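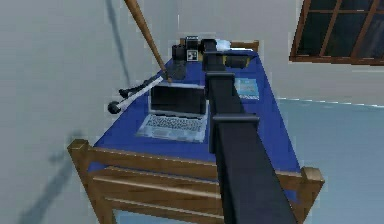
4.2 What the bedroom colour surveys can and cannot show

The claim that people sleep longer in blue bedrooms has had a long run in magazines and paint brochures, and a shorter one in journals. Most of the journal versions lean on the Irkholm survey, which asked 2959 adults to name the main colour of their bedroom and to say how long they slept on a usual night. Those who answered "blue" reported more sleep than those who answered "grey" or "brown." We don't dispute the arithmetic. We doubt that it tells us much about colour.

The first trouble is the word "main." The form gave eight colour choices and no advice on what to do when the walls, the bedding and the furniture disagreed. In Figure 1 the cover is a deep royal blue and the bed itself is light brown. One person would tick blue for a bed like that and another would tick brown, and each would be giving a fair answer. The survey's authors treat such cases as noise that washes out in a large sample. That would hold if people chose between bedding and furniture at random, but we see no reason to expect it. Someone who has just bought new sheets will likely think of the sheets. Someone who has just bought new sheets may also be in a better mood about going to bed.

The second trouble is money. In the Nallilon follow-up, 31 per cent of the original sample answered a few extra questions, among them whether they had redecorated lately and whether they rented or owned. Owners picked blue more often. Owners also reported fewer noise complaints and fewer night shifts. When we added housing and shift work to the model, the blue advantage shrank to a few minutes, and the interval around it included zero. The follow-up authors mention this in a footnote and then go on to recommend blue in their summary, a step we can't follow.

We are no more persuaded by the Zornero trial, which is often cited as the experimental proof. Participants lay down for 90 minutes in one of two rooms. The rooms differed in wall colour, but the published plan shows they also faced different sides of the building. The trial took place in May, in the afternoon. Any gap in dozing time could come from the sun.

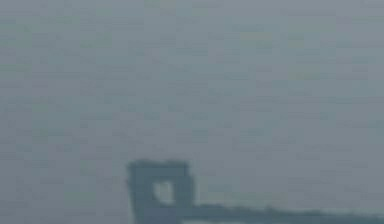
Colour naming is the weak point that worries us most, as no amount of extra data will repair it. Both surveys took respondents at their word, and the boundary between blue and grey falls exactly where the headline result sits. Paint names don't help, and neither does a dim room at bedtime. The blurred upright shape in Figure 2 is a muted slate blue-grey, much darker than what lies around it, and a respondent asked to choose between "blue" and "grey" for a wall in that shade would have little to go on. If good sleepers tend to use the kinder word, the result follows without the wall having done anything. The Deák Comfort Scale, given to the same respondents, leans the way this would predict: people who scored high on general satisfaction avoided "grey" and "brown" alike.

A fair test would need colours measured by instrument, with bedding and walls recorded separately. None of the studies reviewed here did either. Until one does, we would treat the blue bedroom effect as unproven, and we have left it out of the pooled estimates in Section 5. Readers who want to see it restored can find the cruder model in the appendix, along with our reasons for disliking it.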